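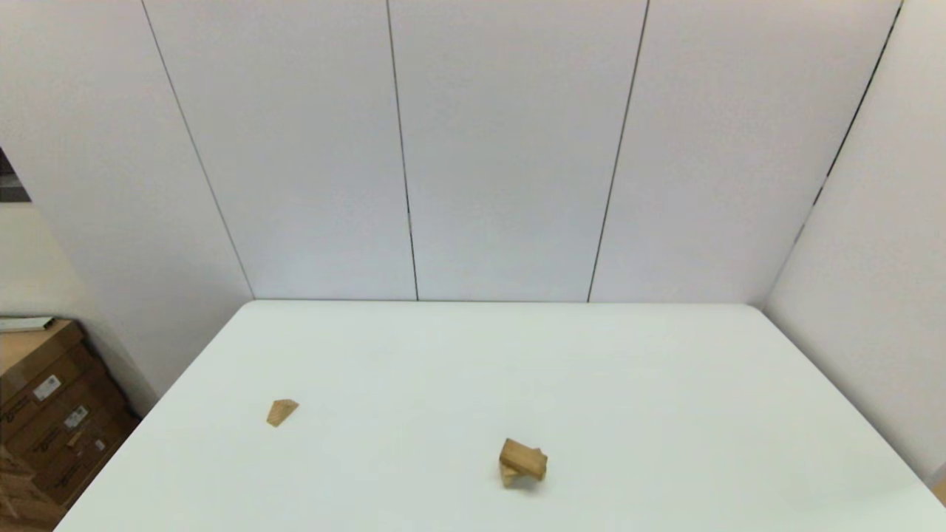
Comside opens orders for Nustavari bench kit

10/09/2022

Comside has opened orders for Nustavari, a bench kit for testing robot arms on small-object handling. The kit covers picking, placing and stacking, and is sold to labs and integrators that already own an arm. No arm or gripper is included.

The kit consists of a white work table, light-colored wall panels for the back and sides, a set of 112 wooden blocks, a camera bracket and a license for Nondeo, the company's logging software. Shipments begin in June. The list price is $1,989 before freight.

The blocks come in rectangular and wedge shapes, left unpainted. Comside says the wood grain and the small differences in tone between pieces were kept on purpose, as molded plastic parts of a single color had proved too easy for the vision systems it tried. Each block has its length, width, height and weight listed in a data file supplied with the kit.

Nondeo sets the task and records the result. A run is 100 attempts. The operator lays out the blocks according to a printed card, starts the run and resets the table when prompted. For stacking tasks, the software checks the position of the upper block after the gripper has let go and again five seconds later. A block that has come to rest at an angle on the one below it is logged as a partial placement and scored separately from a drop. The tilt limit can be changed by the user, but the value is written into the report and cannot be removed from it.

The wall panels are intended to keep the background plain and the light even. They stand on the floor and do not bolt to the table, so the table can be pulled forward for access. The kit has no lighting of its own. The installation sheet calls for diffuse overhead light and warns that direct sun on the tabletop will upset the block detection.

Abubakari, an integrator that had a pre-release kit on loan, reported that assembly took two people most of a day, with the panels accounting for the larger share. It also reported that camera calibration had to be repeated whenever the table was moved. Comside said a floor marking template will be added to the production kit, and that calibration will still be required after a move.

Nondeo runs on Linux only. Drivers are supplied for four arm controllers, and other arms can be connected through a text-based command interface. The license covers one table and includes a year of updates. Replacement blocks are sold in bags of 10, matched by shape but not by grain.

The first production batch is limited to roughly 100 kits.

We use cookies to measure traffic and remember your settings. By continuing to browse you accept our cookie policy. Manage preferences

Comments (3)

benchtop_k
Does the data file give friction values for the blocks? Weight and size only gets you so far with wood.

mlowry
Partial placement as its own category is useful. We have been marking those by hand and two operators never agree on them.

tern44
Linux only rules it out for our shop. Price is fine otherwise, freight on the panels probably is not.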